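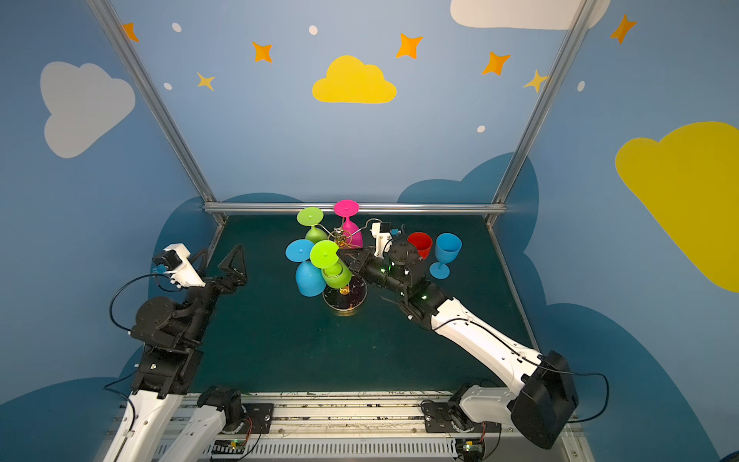 Print this page
E-mail this page

Collecting Demonstrations for a Two-Arm Cup Hanging Task

Project report, Tadhg Coughlan

1. Aim

The goal of this project was to record enough good examples for a policy to learn how to hang plastic cups on a mug tree. I did the collecting between January and March. Training was handled by the group that shares the Trisden bench with us, so it is only mentioned briefly.

2. Setup

Two arms are mounted on one metal base rail and face a dark teal tabletop. Each arm has a small white camera mount near its gripper. The walls behind the table are light blue with cartoon clouds and stars, and I left them the same for all recordings.

The cups are wine-glass shaped and hang upside down from curved wire hooks, with the foot on top. The feet made this harder than ordinary mugs - a cup let go at a slight angle slides off the hook.

3. Recording

An episode starts with the cups on the table and ends when the last one is hung or after four minutes. I recorded in blocks of five and then moved the tree a little. Files were named with the Imus script and checked by hand.

4. Results

We kept 3746 episodes. Most of the rejected ones were dropped cups or a gripper that closed on the rim. Episodes where I paused for a long time were also removed - the first policy had learned to pause too.

5. Next steps

More examples are needed with the tree near the left arm. I would also like to vary the order of the colors.

Print this page | E-mail this page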